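Staying at Pladthorpe: your questions answered

Thank you so much for thinking of us for your walking holiday! We get a lot of the same questions by email, and while we love hearing from you, we thought it might save you some waiting if we put the answers all in one place. If yours isn't among them, do write, and either Yoon-hee Chae or Gyu-bin Han will get back to you, usually the same evening once the supper things are done.

Do I need to be an experienced walker?

Goodness, no. Our gentlest route goes along the river to Ultby and back, and it is 4 miles of mostly level path with plenty of places to sit down and look at the water. If you can manage a good long wander around the shops at home, you will be fine on that one. The ridge walk is another matter, and we do ask that you have done a few hilly days before you sign up for it, as there is a steep pull after the second farm that seems to go on for rather longer than the map suggests.

How big are the groups?

Small. We take up to 5 guests with each leader, and we much prefer it that way. You get to know everybody by the first lunch stop, and if somebody wants to dawdle over a bird or a church they can do so without holding up a great crowd.

What should I bring?

Proper walking boots with some wear already in them, a waterproof coat (yes, even in August), a warm layer, a hat, and a rucksack big enough for your packed lunch and a drink. We have walking poles to lend, so please don't go out and buy a pair just for us. Two pairs of good socks for each day is our advice, one to walk in and one to change into when you get back, and we have yet to meet a guest who regretted it.

What happens to my boots when we come in?

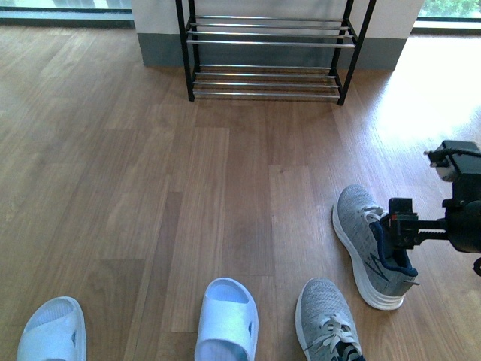
Muddy feet are part of the holiday and we would never want you to fret about them. We ask only that boots come off at the door, that the worst of the mud is knocked off outside, and that you bring slippers or thick socks to pad about in. The floors are wooden planks and we are fond of them, grit being a terrible thing for boards, so a two-tier rack like the one by the wall, with its open metal bars, is just the thing for footwear. Do loosen the laces right down and take the insoles out overnight, and keep leather boots well away from the fire, however tempting it may be after a wet day, as the heat can crack them. Gyu-bin keeps a stack of old newspaper for stuffing the toes, so just ask.

Can you cater for my diet?

Very nearly always, so long as we know beforehand. Yoon-hee does the cooking and is quite used to vegetarian, vegan and gluten-free guests, often all at the same table. Please tell us when you book, and tell us again in the week before you come if it is an allergy, because we would much prefer to hear it twice. Packed lunches are made up fresh each morning and are ready to collect by half past eight.

May I bring my dog?

We would dearly love to say yes, but much of our walking crosses sheep pasture and we have a guest or two each year who are nervous of dogs, so we have had to say no. Assistance dogs are of course very welcome. Give us a ring first and we can talk through the stiles, as a few of them are awkward for any animal.

What if the weather is dreadful?

We go out in rain, and some of our happiest days have been soggy ones. If it is properly dangerous, with high winds or thunder about, your leader will choose a lower route or keep everyone in, and that decision is final. There are books, jigsaws and a great deal of cake.

How do I pay, and what if I have to cancel?

A deposit of £49 holds your place, with the rest due a month before you arrive. If you need to cancel before then we will return everything apart from the deposit, or you can move the whole booking to another week in the same season, and we won't charge you for the change. After that we can only refund you if we manage to fill your place, though we do try very hard, and there is often somebody on the waiting list who can come at short notice.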